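Garnus HG Hand-Held Gripper – Safe Use and Good Practice Package

Product code: HG-1190
Category: Hand-held grippers and demonstration tools
Supplied by: Clilteck
Page last revised: March 19, 2024

Overview

The Garnus HG package covers the documentation, inspection aids and site templates needed to run hand-held gripper work in shared rooms. It is sold with the gripper or separately to sites that already own one. The package is intended for laboratories, integrators and training centres where operators carry the tool through spaces also used for desk work.

Hand-held grippers fall awkwardly between categories. Industrial robot standards such as ISO 10218 are written for powered manipulators and the cells around them, and ISO/TS 15066 deals with contact between people and collaborative robots. A tool that is moved by the operator's own arm has no programmed path and no rated speed. Most of the hazards are those of any hand tool: pinching at the fingers, strain at the wrist and forearm, dropped objects, and trips. The package treats it on that basis and refers to the robot standards only where data or fittings are later transferred to a powered arm.

What is included

Site rules template, editable, 6 pages
Pre-use inspection card, laminated
Finger and collar wear gauge
Marker verification sheet, matte
Operator sign-off register, 174 entries
Incident and near-miss form
Wall notice in English and French

The gripper, fingers, camera modules and marker blocks are not included in HG-1190 and must be ordered under their own codes.

Pre-use inspection

The inspection card is completed at the start of each shift and again after any drop, whatever the height. The operator checks the seating of each finger in its collar, the housing for cracks, the camera bracket for play and the grilles for blockage. Surface scratching on a finger is acceptable. A split, a whitened stress line at the root or any rotation in the collar is cause for withdrawal. Withdrawn tools are tagged and stored apart from tools in service.

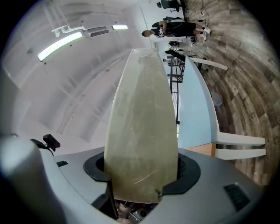
Internal adjustment is reserved for trained personnel. Operators do not reach into the housing with the tool connected, and do not use compressed air on the mechanism. Dust is removed with a dry brush. Solvents, including isopropyl alcohol, are not approved for the fingers or the padded sections of the body.

Work area requirements

The site rules template sets out a work zone for each operator. The zone is recorded on a sketch plan kept with the register. The default rules are as follows.

Walking routes are to be kept clear of cables, packaging and offcuts. Where a cable must cross a route, it is covered or taped along its full length.

Plastic film and bags are binned once an item is unpacked, unless the film is part of the task. Loose film on a hard floor is treated as a slip hazard.

Chairs on castors are parked outside the work zone.

Work near a guardrail or open edge requires a separate entry in the risk assessment. Objects are placed no closer to the edge than the distance entered there, and anyone working or passing on the level below is considered in the same assessment. Tool tethers are available as an option and are recommended for this type of site.

Enclosed footwear is mandatory. Bracelets, watches and lanyards are addressed in clause 4 of the template, which the site completes to suit its own policy. Clilteck's advice is to remove them for tasks with narrow openings.

Task selection and handling

Items for handling should be listed by mass, surface and packaging condition before work begins. Boxes with partial film wrap deserve their own line in the list. Film can slide over the surface beneath it, and grip force that is adequate on bare cardboard or plastic may not hold. The template asks the operator to make a trial lift at low height over the supporting surface, then set the item down before attempting the full motion.

Grip should be taken with the forearm in line with the tool where the bench height permits. Continuous holding is limited to 15 minutes, followed by a change of task. Sites with existing ergonomic rules should apply whichever limit is shorter. Two-person work is permitted, but only the person holding the gripper gives the instruction to move.
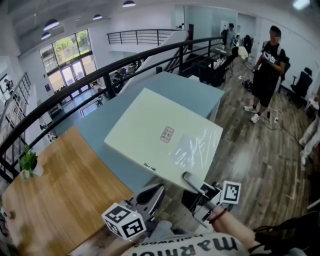

Marker blocks and plates are to be clean, flat and firmly fixed. Hand-printed replacements are not accepted under the template, as small errors in scale carry through to the recorded pose. The verification sheet is held at the working distance and the result noted in the register. Glare from overhead lighting or windows should be checked at the same time – a marker that reads well at one end of a bench may drop out at the other.

People in the room

Cameras record whoever is within view. The template therefore includes a notice and consent section, drafted to be adapted to provincial and federal privacy law. It covers signage at each entrance, consent for regular occupants, a procedure for visitors, face obscuring before files leave the site, and a retention period. The site names one person as responsible for requests to view or delete recordings.

Transfer to powered equipment

If fingers or brackets are later mounted on a robot arm, a new risk assessment is required. Nothing in the HG-1190 register counts as evidence of safe operation on a powered arm. The Cultar adapter range is supplied with its own integration notes, prepared by Mircea Enache and Teresa Mota.

Training

A half-day operator course is available on site or at the Rebelo training room. It is delivered by Orathai Chaimongkol or Rodrigo Gouveia and ends with a practical sign-off against the inspection card. Refresher training is recommended yearly and after any change of finger type. Groups are kept small; larger sites should book more than one session.

Options

HG-1190-T: tool tether, wrist or belt
HG-1190-R: additional register
HG-1190-G: replacement wear gauge
HG-1190-F: cable cover, grey, sold by the metre

Ordering and support

Orders ship in roughly 6 business days. Editable files are released to the named licence holder on dispatch. For questions on the template wording, contact Gonçalo Henriques in technical documentation and quote the product code and revision date.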